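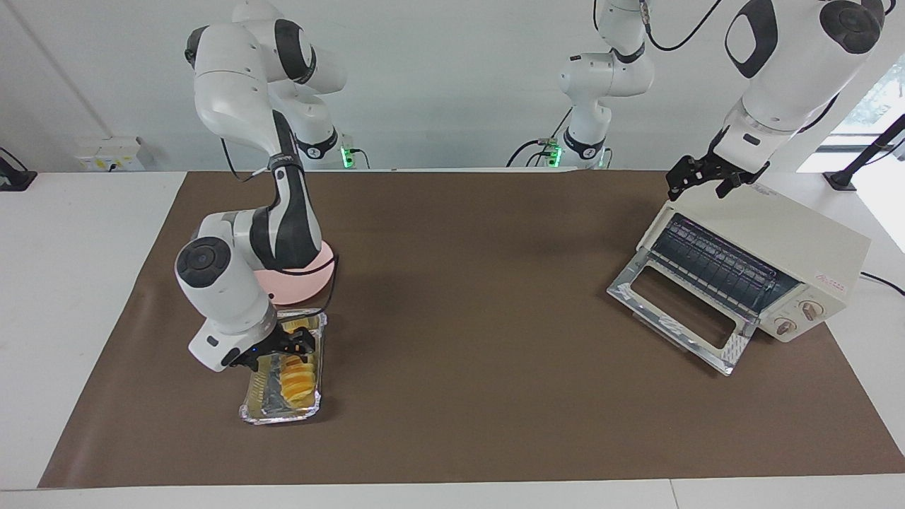
Toaster Oven Trays: Photo Gallery

Posted March 7, 2024 by Mackenzie Gauthier

The Bendell winter cooking sessions ended in February. The last group worked only with countertop ovens, foil trays and whatever vegetables were cheap that week. Here are notes on what was cooked and how. Full recipes are in the binder at the front desk. Click any photo to enlarge.

Getting started

Squash on the cutting board. Butternut, peeled and halved lengthwise. The neck gives the most even slices, so we used that for the trays and kept the bulb end for soup.

Sweet potatoes, scrubbed. Leave the skins on if you like them. Huguette Lévesque peels hers and Tyson McIntyre doesn't. Both trays were eaten.

Slicing. Aim for a quarter inch. Thicker slices were still hard in the middle when the edges had started to brown.

Oil, salt and paprika in the big bowl. One tablespoon of oil is plenty for a small tray. More than that collects under the slices and they come out soft.

The trays

Lining a foil tray. Cut the baking paper to fit the bottom and press it into the corners. Paper that stands up over the rim can touch the heating element, so trim it.

Overlapping rows. Each slice covers about a third of the one before it. You get more on the tray this way, and the top edges crisp while the rest stays tender.

Two trays ready to go. The one with rosemary is Jade Cormier's. She put the sprigs under the slices, where they don't burn.

Foil trays bend when they are full. Hold them at both ends, or slide a baking sheet underneath when you lift them out.

In the oven

Preheating. We gave each oven 8 minutes at 400 degrees. The dials are not very accurate, and a cheap oven thermometer is worth having.

Clearing the space. Keep the area in front of the oven open before you lower the door. The door comes down farther than people expect, and anything standing there gets knocked over.

Turning the tray. The back of a small oven runs hotter than the front. Turn the tray end to end at the halfway point.

Checking with a fork. Squash takes 25 to 30 minutes. Sweet potato took a little longer in every batch we made.

Out and resting. Five minutes on the rack. The slices lift off the paper more easily once they have cooled a little.

On the table

Squash with brown butter and sage. This one got the most requests for the recipe. It is on the third page of the binder.

Sweet potato with lime and chili. Darlene Poirier's tray. She used half the chili listed and said she would use the full amount next time.

Leftovers in a wrap. Cold slices, feta, spinach and a spoonful of yogurt. They keep three days in the refrigerator in a covered container.

Cleanup. Foil trays can be washed and used again if they haven't split. Put them in a rack to dry, since stacked wet trays stick together.

Notes

Several people asked about reheating. Use the oven at 350 for six or seven minutes. The microwave works but the edges go limp.

The tray size that fits best in a countertop oven is the small rectangular one. Measure the inside of your oven before you buy a pack, and leave some room on each side for the air to move. The deep trays are better for casseroles. Vegetables steam in them and don't color much.

If you have photos from the session that you would like added, leave them with Mackenzie or drop a memory card at the front desk in an envelope with your name on it. The binder can be copied but should stay in the building.

More galleries: Soup Night | Flatbreads | Preserving Lemons | Back to all photos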